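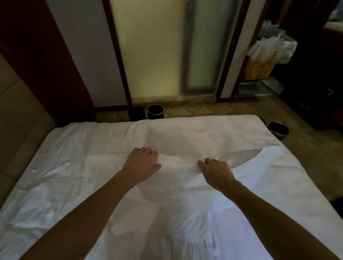

Foto: Harkus / Abdruck bei Nennung der Quelle honorarfrei

Bettenmachen als Lehrstoff: Harkus legt Zwischenstand vor und dämpft Erwartungen

Brarkordale, 2023-07-19. Ein Laken glattzuziehen gilt als einfache Arbeit. Für einen Roboter ist es das nach Ansicht von Harkus bis auf Weiteres nicht. Das Unternehmen hat im Projekt Dokodia bislang 1086 Vorführungen aufgezeichnet, in denen Menschen das Beziehen von Hotelbetten von Hand zeigen, gesehen aus Kopfhöhe. Ob daraus ein brauchbares Verhalten entsteht, lässt Harkus ausdrücklich offen.

"Wir haben viele Aufnahmen von Händen auf weißem Stoff. Das ist noch kein Zimmerservice", sagt Projektleiterin Rukhsana Soomro. Schwierig seien vor allem die Griffe, bei denen eine Hand den Stoff hält und die andere ihn rafft. "Wer das vormacht, denkt nicht darüber nach. Genau deshalb kann er es auch schlecht erklären."

Parallel erprobt Harkus die Fernsteuerung mit zwei Armen. Ein Durchgang dauert dort etwa fünfmal so lange wie von Hand, und die Falten fallen anders. Welche der beiden Methoden die besseren Lehrdaten liefert, ist intern umstritten. Der Projektpartner Mihăilă setzt auf die Fernsteuerung, Soomro hält das für verfrüht.

Zusagen an Hotelbetriebe macht Harkus nicht. Auch Angaben zu eingesparten Arbeitsstunden, wie sie in der Branche gern genannt werden, enthält der Zwischenbericht nicht - es gibt dafür keine Messung. Im August folgen Versuche in drei weiteren Häusern, mit anderen Matratzenhöhen und anderer Bettwäsche.

Pressekontakt: Harkus, Projekt Dokodia, Rukhsana Soomro, Brarkordale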